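Household Organization, Unit 4
Sorting mixed small items on a table
Handout prepared by Riku Shimada. Revised July 10, 2020.

4.1 Why we begin with the table

In the last unit we spoke about drawers and shelves. Now we work with the small things that have no fixed place in the home: toys, bottles, boxes from the mail, parts of packages. They come together on the table, and after some days the table can not be used for eating or for study.

Please remember the rule from the Trollell reading (page 121): first decide the groups, then move the objects. Many students begin to move things at once, and then they must move the same thing two or three times.

4.2 The groups

Soft items - plush toys, cloth, small cushions.
Bottles and pumps - to be stored upright, with the pump head closed.
Boxes - first look inside, then fold or keep.
Hard blocks and similar - can be stacked.

Soft items go first. They take much space but they are light, and they often lie over other things, so the table becomes easier to read when they are gone.

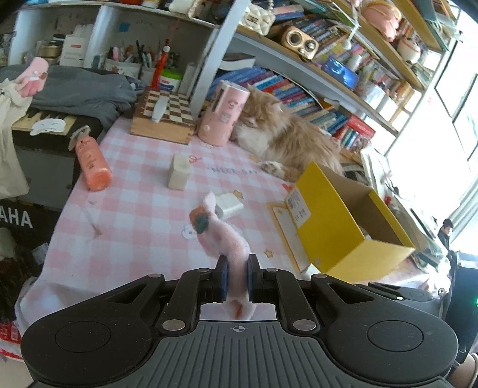

Fig. 4.1. Pink plush item held in a black gripper, with tilted pump bottle and open yellow box on a checkered tablecloth.

In Fig. 4.1 try to name the group for each object before you read further. The pump bottle lies tilted, so it belongs to the things we correct early. The yellow box carries a label with a barcode. When a box has such a label, Tripathi advises to keep it until you are sure that the product will not be returned.

A printed tablecloth, as in the figure, makes the sorting a little harder for the eye. Small objects are easy to miss between hearts and stars. At home you may put a plain tray on top and sort there.

4.3 Practice for next time

Choose one table at home. Set a timer to 11 minutes and sort by the four groups. Write down which objects did not fit in any group - we will discuss them together with the Kiltstead checklist. The written report should be roughly 300 words.

Reading: Sushil Tripathi, course reader, chapter on boxes and packaging.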